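What We Paid For and What We Forgot: a Talk with Yolanda Strickland

April 8, 2026

When I asked Yolanda Strickland for one hour to speak about money, she gave me almost two. She is responsible for equipment planning at Begay, a hospital group with three operating sites, and she led the purchase of the surgical robot that the group now uses. Before this she bought beds, pumps and sterilizers. "A bed is easy," she told me. "You know on the first day what the bed will cost you. With the robot, on the first day you know only the price of the robot."

We met in her office on the second floor, where the planning files for the next budget year were already on the table. She had prepared a page of notes for me, and she crossed out each line when we had finished with it.

I wanted first to know how the hospital chose. Two suppliers came to the last round, Punent and Trallance. Both offers were close in price. Mrs. Strickland said the difference was in the parts of the offer that were printed small. Punent included training for the first group of surgeons and nurses, but the service contract began to cost money after the first year. Trallance had a longer service period and asked for a separate payment for each person trained.

"My colleagues wanted to compare the machines," she said. "I wanted to compare the fifth year. I asked both companies to write for me the total of the fifth year, with everything in it. One of them needed nine days to answer and the other needed 40. I do not say this decided the purchase, but I remembered it."

The hospital signed with Punent in December. I asked if she was satisfied with the decision, and she thought for a moment before she answered.

"I am satisfied with the machine. I am less satisfied with my own table. In my table I had one line for instruments. One line! Today I have 94 lines."

She explained to me how it works. The arms and the console are bought once, but the instruments which are mounted on the arms have a limited number of uses. After this number the instrument must be replaced, also if it still looks new. A grasper, a needle driver, a pair of scissors, each has its own price and its own limit. The hospital must therefore know how many operations it will do, and also which kind, and how each surgeon prefers to work. Two surgeons can do the same operation and open a different set of instruments.

"This was the conversation we had too late," Mrs. Strickland said. "I sat with the surgeons after the contract, and I should have sat with them before. One said to me, I always use two needle drivers. Another said, for me it is enough to have one needle driver and a grasper on the other side. For them it is a habit. For me it is a difference in the budget for the whole year."

She now asks each surgeon to fill in a preference card before the budget is made, and she checks the cards again in the middle of the year. The cards were not popular in the beginning. She says it helped when she brought the prices with her and left them on the table in the surgeons' room, without any comment.

Then we spoke about the building. The operating room had to be changed before delivery, because the floor plan did not leave enough space to move the cart around the patient table. The electrical work was small. The doors were not small. One door had to be made wider, and the work closed the neighboring room too. "Nobody had put the neighboring room in the plan," she said. "We lost operations there, and this is also money, even when it comes on no invoice."

The sterilization department was the other surprise. The instruments are long, with fine joints and cables at the end, and they need more time for cleaning than the ordinary ones. The trays did not fit in the old racks. New racks came from a firm named Atanlow, and they arrived later than the robot. For this period the department washed with a temporary arrangement which she described to me only as "very creative."

I asked which kind of work uses most of the instrument budget. She answered without looking at her notes: suturing. The needle drivers are used in nearly every operation on her list, and on some days she must have extra ones ready, when one set is still in cleaning and the next patient is already planned.

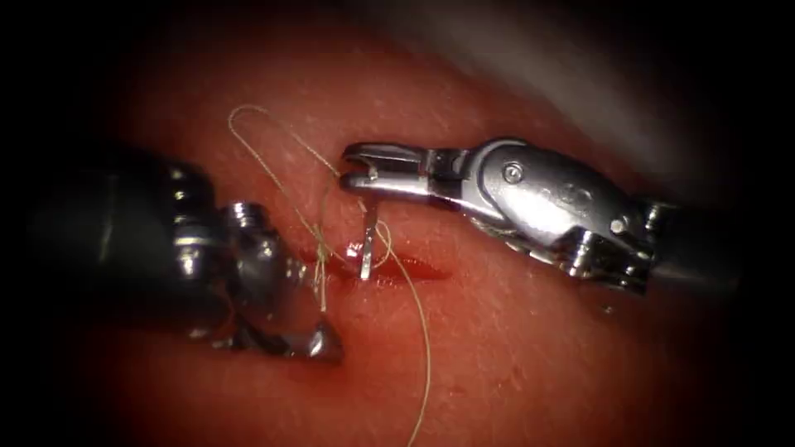 How many instruments should a hospital order for the first year?

Take the number of planned operations of each type, multiply it by the instruments on the preference cards, and divide by the allowed uses of each instrument. Then add a reserve for damage and for training, and agree with the supplier that unopened instruments can be returned.

Mrs. Strickland is strict about this last point. At the first order she did not ask for a right of return, and one shelf in her store is still occupied by a type of scissors that only one surgeon wanted. He has since changed his mind.

Her budget for training also became bigger. The first group was trained by the supplier, as promised, but nurses change departments and new surgeons arrive. She now plans a fixed sum each year, and she protects some practice hours on the machine when no patient is scheduled. The finance department asked her why an expensive machine should have hours without income. She answered that a surgeon who sutures slowly on it costs more.

Will the group buy a second one? She has the request on her desk. The site in the north wants its own, and the surgeons there have written a good letter. She has sent it back with one question, about the fifth year.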